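Home Explore Threads Lists Log in

Clearing out before the move to Toledo. I gave myself 30 minutes for the food and it took most of the evening, so I'm writing down how it went.

Started with the cupboard over the stove. Four open bags of rice, all the same kind. They are now one jar of rice.

The Udel crackers went stale sometime in January, going by the clip I put on them. Threw those out. Kept the clip.

Spices next. If I couldn't smell it with the lid off, it went. That took care of the paprika and both bottles of oregano.

Dried chilies stay. They weigh nothing and I use them in almost everything. A few always snap when you move them and you find the bits for days.

People keep asking if it's worth moving food at all. For flour and sugar, no. I gave mine to the neighbor. For anything I had to drive to Inness to buy, yes.

My one rule for this move is that everything goes on the table before it goes in a bag. If I pack straight from the cupboard I bring all of it - and then I'm unpacking old crackers in a new kitchen.

Fresh stuff gets eaten this week. Tomatoes, the last of the yogurt, half a cabbage. Dinner has been strange.

Containers: if it has no lid, it's gone. I had 7 with no lid and 5 lids that fit none of them.

Wed 2 May, the table as it stands:
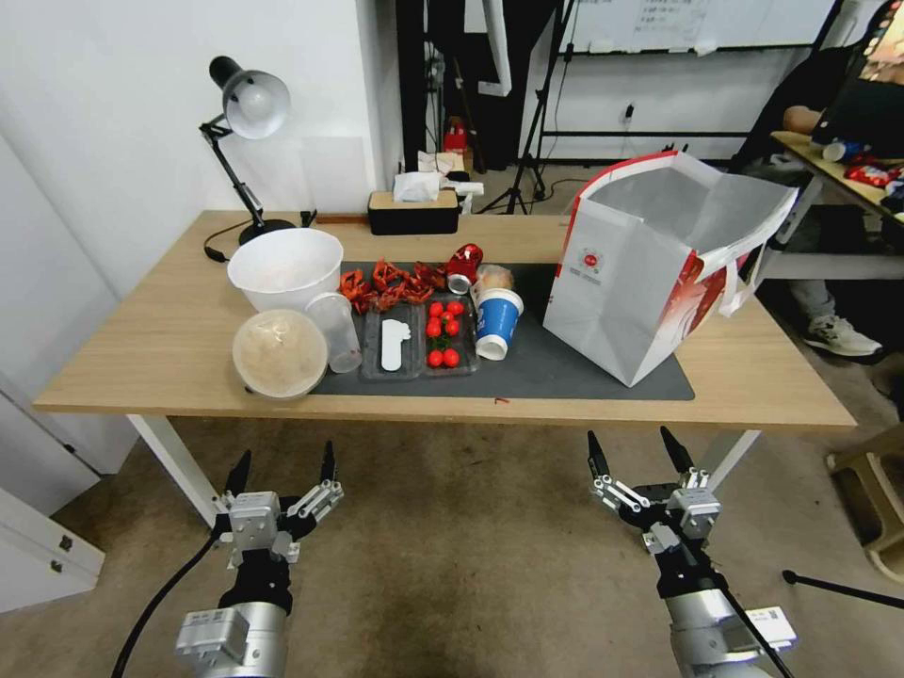 Tarık Gökçe
Line cook, writes about small kitchens

Chilies are on the gray mat, next to the red can. Six cherry tomatoes in the divided tray, and those are for tonight.

The big white bowl is coming along. It's the only one I have that's large enough for dough. Same for the desk lamp, which has been my kitchen light for two years.

Paper bag with the red trim is for dry things only. I've had the bottom go out of one on a staircase and I'm not doing that again.

Cups get used until the last morning, then recycled. The tissue box rides up front with me.

Still to do: the fridge door, the drawer under the oven, and the Brudska shelf, which has to come apart before it will fit in the car. I think I have the right hex key - it was in with the teaspoons.

Fridge door tomorrow. It's mostly mustard.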